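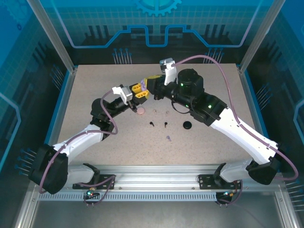 Small towns should keep their repair counters open

The last place in Jurnport where you could walk in with a broken toaster and talk to the person who would fix it closed in July. It was a counter at the back of the Mayrhofer hardware store, five feet wide, with a bell on it and a shelf of tagged items behind. The store is still there. The counter has been replaced by a rack of phone cases.

I don't blame the store. A counter like that takes up floor space and a wage, and most of what comes across it costs less to replace than to fix. The owners did the math and it came out the way it usually does. What bothers me is how little anyone in town government thought it was their concern. We have a budget line for hanging flower baskets. We had nothing to say about the only repair service within 18 miles.

I think a town should treat a repair counter the way it treats a library or a public pool. It won't pay for itself, and it should exist anyway.

Start with money, because that is where the objection always starts. People say that a small appliance costs thirty dollars new, so why would anyone pay twenty to fix an old one. For a lot of households that is a fair question and the answer is that they wouldn't. But plenty of things people own fall between cheap and expensive. A sewing machine. A floor lamp that belonged to someone's mother. A stand mixer with a stripped gear. A window fan that has run fine for years and needs a new cord. These are the things that used to go to the counter. Now they go to the basement, and after a year or two in the basement they go to the dump.

My own case was a Cukico coffee grinder. The switch had gone. The part was the size of my thumbnail. I called the company and was told that the switch was not sold separately and that I could get a discount on a new grinder. I took it to the counter and Peter Koubek, who worked there until the end, put in a switch from another machine while I looked at paint. He charged me eleven dollars. I still use it every morning.

A repair person does more than repair. He tells you when a thing is not worth fixing. Koubek sent me home twice with that answer, once about a vacuum and once about a radio I was fond of, and charged nothing either time. You can't get that advice from a company that wants to sell you the next one, and you can't get much of it from videos, where the thing being fixed is always a slightly different model from yours and the screws come out on the first try.

He also taught people, without ever calling it that. If you stood there long enough he would turn the item around so you could see inside it. I learned to replace a lamp socket that way. A high school kid I know learned to solder. Neither of us signed up for anything.

The usual reply is that there are other ways to do this now. Some towns hold repair days, where people with skills set up tables in a church hall and fix what comes in. We have had two of those in Jurnport and I went to both. They were pleasant and well run. But a thing doesn't break on the day of the event. If your only lamp quits in November and the next repair day is in April, you buy a lamp. Many jobs also need a part, and a part has to be ordered, and then someone has to be there when it comes in. A table that gets folded up at four o'clock can't do that.

The other reply is mail-in repair. I tried it once with a Jarninetti slow cooker. Shipping a heavy ceramic pot across three states cost nearly as much as the cooker had. I filled out a form describing the problem and picked from a menu that did not include my problem. It came back six weeks later, working, with a note that the unit had been swapped for a refurbished one of the same type. So nothing of mine was repaired at all, and I lost the lid that fit properly.

I have also heard that manufacturers will take care of this, and that new laws will make them sell parts and publish manuals. I support those laws. A manual is a good thing to have. But most people are not going to open a microwave with a manual in one hand, and with a microwave they shouldn't. The laws make repair possible. Somebody still has to be standing somewhere with the tools.

What would it cost? I asked Dagmar Hubáček, who kept the books for a town workshop in the county north of ours until she retired. Theirs is one room in the old fire station, open four afternoons a week, with one paid repairer. Customers pay for parts and a small flat fee. In the last year she kept the books they took in 544 items. The fees covered the parts, the insurance, and a little more than half the wage. The town paid the rest and supplied the room.

She was careful not to oversell it. The workshop had slow months. It had trouble keeping a repairer, and for one stretch it was closed because the man they hired moved away and the job sat open. Some residents complained that it was unfair to shops, though the town no longer had a shop doing that kind of work. She also said that the line at the door was mostly older people in the first year and a good deal more mixed later on, when word had gotten around that they would look at headphones and game controllers.

Half of one wage is not nothing in a town our size. I have sat through enough budget meetings to know that. But we spend more than that each year hauling bulky waste, and a share of that waste is things with a bad cord or a worn belt. I can't tell you how large a share. The town doesn't track it, and I would like it to start.

There is one argument against all this that I take seriously. It says that repair is a trade, that a trade lives or dies on whether people want to pay for it, and that a subsidy only hides the answer. My trouble with it is that the price of a new toaster hides things too. It doesn't include the hauling or the landfill. It doesn't include the fact that the next one is built to be glued shut. If we are going to be strict about who pays for what, we should be strict with both sides.

I would also ask people to think about who gets hurt first. If you have money and the fan quits in a heat wave, you order another and it comes tomorrow. If you don't have money, or don't have a car, or don't order things online, you go without for a while. My neighbor across the street went most of a summer with a box fan she had to start by pushing the blade with a pencil. She knew it was a bad idea. She had been planning to take it to Mayrhofer's.

The old bus depot on the north side has a front room with good light, a sink, and a door wide enough for a washing machine. The town owns it and uses it to store folding chairs. I would start there, with one repairer for two afternoons a week, and run it for a full year before judging it. Koubek told me he would consider the job if the hours were regular. He has kept his tools, and he has kept the bell.

The budget hearing is open to anyone who wants to speak, and you get three minutes. I plan to use mine on this. If you have something broken in your basement, bring it along and set it on the table while you talk.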